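From: Omar Fakhoury
To: teleop-users list
Date: February 13, 2025
Subject: Re: Dishwasher episodes, when to close the gripper

On the Kesby list archive, Grotov lab wrote:
> We are recording rack loading and unloading by remote control and
> our trained policy closes too early on anything made of glass. It
> does fine with mugs. Is this a camera problem or are our operators
> doing something wrong? We have 134 episodes so far and would rather
> not throw them out. Also, does anyone mix hand-guided and remote
> episodes in one set?

I can answer some of this. We have been doing the same task at Narkgate since August, and our set is now 2,294 episodes from 4 operators. All of it is remote control. We tried guiding the arm by hand for the first 59 and left those out of training, because the operator's hands kept getting into the wrist view.
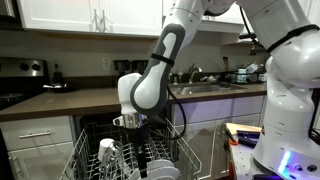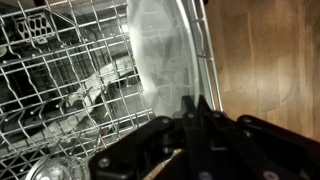

Early closing was our main failure too, and in our case it came from the operators. They were watching the room view and closing when the fingers looked close enough. From there the gripper is a thin black thing in among the tines and you can't judge depth. We now ask them to switch to the wrist view for the last part of the reach. A clear plate is still hard, as you see the rack wires right through it, but the rim shows up as a bright arc and the operators learned to line up on that. They pause for a moment before closing. The pause ends up in the data and the policy copies it, which I don't mind.

On keeping your 134: sort them by object first. The mug episodes are probably fine as they are. For the glass ones, play back the wrist video and drop any where the fingers start to close before the rim is between them. We dropped more than I expected and the policy got better on the smaller set.

I would not mix hand-guided and remote episodes without a flag for it. The speeds are different and so are the paths. Rätsep posted a script for resampling a while back, but it did not fix the paths for us.

What rate are you logging gripper width at? If it is lower than the joint rate, check that before you blame anyone.

Omar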